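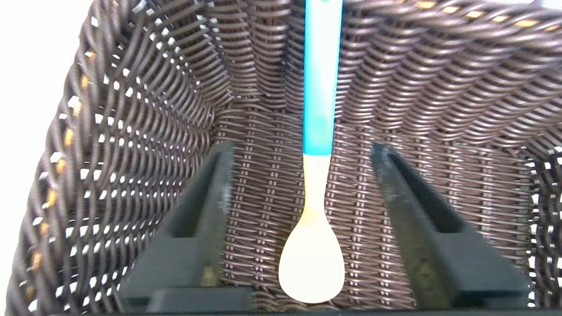 Should a small parish sell its church hall to pay for the roof?

Only when the people who use the hall have been asked first, and asked properly, over more than one cup of tea.

I say this as someone who has worshipped at Clolby for 19 years and who loves that roof dearly (I was married under it, and I have been dripped on under it, sometimes during the same hymn). So please don't think I am careless about slates! But the diocese has sent us a very tidy letter suggesting that the hall is "under-used", and I have been grumbling about that word ever since it was read out in December.

The hall seats 300 if everyone is friendly. Most weeks it holds far fewer, I grant you, perhaps 15 at the lunch club and a handful more for the bereavement group, and I can see how that looks on a form in an office in Rergate. What the form has no box for is that several of those people never come to a service at all. The hall is their church, near enough, and they would be rather startled to hear it called spare.

Stijn Groen, our churchwarden, disagrees with me, and he does it so kindly that I nearly gave way. He points out that Mandagi sold theirs and now have a sound building and money in the bank. True enough. They also have a lunch club that meets in 2 different pubs, depending on who has the back room, and its numbers are well down.

I would sooner we borrowed, or mended one side of the roof at a time, or went cap in hand to Dreltow, who have more in their legacy fund than they let on. Let's at least hold the meeting in the hall itself, with the heating on, before anybody rings an estate agent.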